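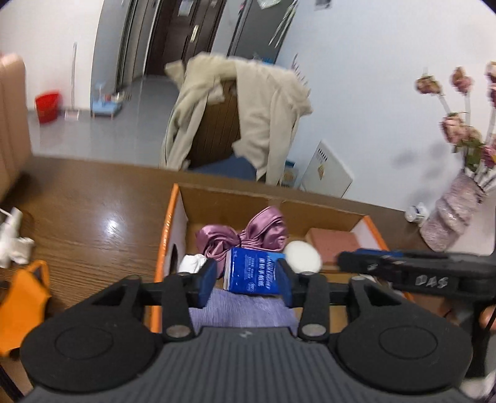

Pitch and equipment inspection, Traltstead Cricket Ground, pre-season check for the Hiebert Cup. Stumps, bails and spare balls were checked against the kit sheet before going outdoors. Small kit should be stored in an open cardboard box with a hand hole in the side, like the orange-edged one on the brown table, and not left in the roller shed.

Inspected by Vikas Pal, October 29, 2025.

1. Stumps, both ends: satisfactory. No splits or loose ferrules.
2. Crease markings: popping crease at the non-striker's end faint. Repaint before use.
3. Sight screen, pavilion end: wheel brake slips. Do not move in wind until repaired.
4. Boundary rope: 300 m held, 3 joins retaped. Satisfactory.
5. Practice nets (Skillex): hole at head height in bay 2. Bay closed.
6. Helmets: one grille bent. Withdrawn.
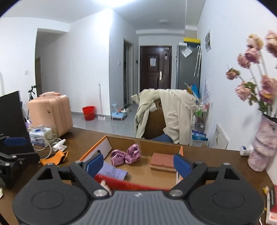
Can bay 1 be used while bay 2 is closed?
The dividing net is sound, so bay 1 may be used with one batter at a time.

7. Roller: guard fitted, fuel cap seal worn. Vemulum to supply part 231.
8. First aid kit: eye wash expires in December. Replace.

Items 2, 3 and 5 to be reinspected before the first fixture.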